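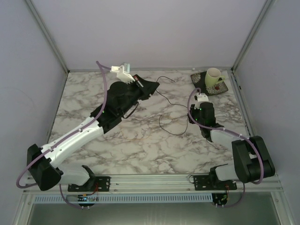 Can a robot do the household chores yet?

It can do a few of them, slowly, if a person prepares the table first and stays near.

I spent two days in March with Margit Viklund, who tests home and workshop robots for the firm Arovar. Her list has 11 chores. A mug must be moved, a cable must be coiled, a towel must be folded, and so on. Each chore is tried 500 times before she writes a grade for it.

The mug is the easy one. It is hard and keeps its shape, and the arms from Gomanell lifted it in 218 tries without a drop before the first mistake came. The cable is a different story. It bends where it wants, and when one arm pulls, the other end moves also. "A child of six years does this without thinking," Viklund told me. "We have worked on it since last winter."

Shops have the same trouble. At Barta, a small maker of lamps, two arms put the finished lamps in boxes all day, but the wires are still tied by hand. The manager there tried the Cadetti system for one month and sent it back. He said it was too slow for his orders, and that he would look again when it can tie a wire in the time his workers need.

Viklund does her own dishes at home. She hopes to give the mug a final grade this autumn, and the cable stays on the list for next year.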